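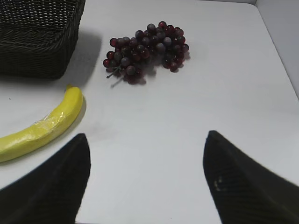
In defence of the fruit that is out of its bowl

Posted 5 October 2019 by Stojan Mujić

I want to argue for a small thing, and I ask for patience, because my English was learned late and I go slowly from one point to the next. My opinion is that fruit should not live in a basket. It should lie on the table, where a hand and an eye can reach it, and the basket can stand beside it and wait for bread.

When I was a child we had a bowl in the middle of the kitchen table. It was a beautiful bowl, wide and deep, and my mother filled it to the top every week. We ate from the top. What was under the top we did not eat. By the end of the week the bottom layer had become one soft brown piece, and my father carried it to the garden and said nothing. I did the same in my own kitchen for many years, first in Lullham and then here in Trillanden, and I believed this was simply the nature of fruit.

Then I moved to a flat with a very small kitchen and a white table, and for the first weeks my bowl was still in a box. I put the bananas on the table. I put the grapes on the table too. It looked a bit poor, I admit, as if I was in the middle of unpacking the shopping and the telephone rang. But I ate everything. A banana that lies by itself on a white surface is a question that you must answer every time you pass. You see the first brown spot on the day it comes.

My neighbour Sheldon Turcotte does not agree with me. He is a man of strong feelings about the home, and we have discussed this matter over coffee more often than it deserves. His first argument is that a basket keeps a room calm. A dark wicker basket with everything inside it is one object, he says, and a bunch of grapes and a banana lying beside it are three objects, and the eye gets tired. I understand this. I also like a calm room. But I think the eye gets used to three objects in two days, and after that it only notices when one is gone.

His second argument is better. Fruit on a hard table gets bruised. With pears this is true, and with ripe peaches it is very true, and I have changed my practice for them: they get a folded tea towel underneath. Bananas I turn so that they stand on their two ends like a bridge. Grapes are more difficult. The berries at the bottom carry all the others, and if the bunch is heavy those are the ones that split and make a sticky place. I cut a big bunch into two smaller ones with the kitchen scissors and lay each on its side, with the stem pointing to me so I can pick it up without squeezing. In the hot part of the year they go in the fridge and I bring out only what we will eat that evening.

His third argument is artificial fruit. Sheldon says that if I want to look at fruit on a table, I can buy it in plastic and stop worrying. He meant this as a joke, but I took it home and thought about it for some days, and now I have an opinion about that also.

I used to look down on artificial fruit. My aunt had a dish of wax apples, and once as a small boy I bit into one, and I can still feel it on my teeth. Later I saw it everywhere, in furniture shops and in waiting rooms, always piled up in a bowl and always dusty. I think now that my quarrel was with the piling. Artificial grapes in a heap with six other fruits look like a decoration for a hotel. The same kind of grapes, put down alone on a plain white table with some space around them, can be quite pleasant to look at. You notice that the makers have worked on the colour, that one berry is nearer to wine and the next one nearer to purple, and that there is even a greyish bloom on some of them, as on real ones from the market. The shine usually gives them away. It is too equal from one berry to the next. I do not mind that so much. A thing can be artificial and still be made with care.

So I would not forbid it. For people who teach drawing, or who have small children learning the names of things, or who are away from home for months, it makes good sense. I only ask that it is not mixed with the real one. My aunt did this, and it was a kind of cruelty to guests.

There is the question of what to do with the basket. I paid 300 for mine in a Lumar sale, in a currency I no longer use, and I did not want to throw it away. A woven basket is good for bread, for onions with their dry skins on, for the post, for gloves in November. It lets the air through and it hides crumbs. What it does badly is show you its own bottom, and for fruit this is the one thing you need. If you must keep fruit in it, then please only one layer, and take everything out when you wipe it. A dark weave keeps its stains secret for a long time — mine had a raisin in it that was once a grape, and I could not say from which year.

Sheldon came by last week and I noticed he took two grapes from the table before he sat down, and then two more. At his own home, he told me, he has moved the bananas out of the basket, but only the bananas, and only because they were making the apples ripe too fast. The apples are staying where they are, he says. I have asked him to look at the bottom one.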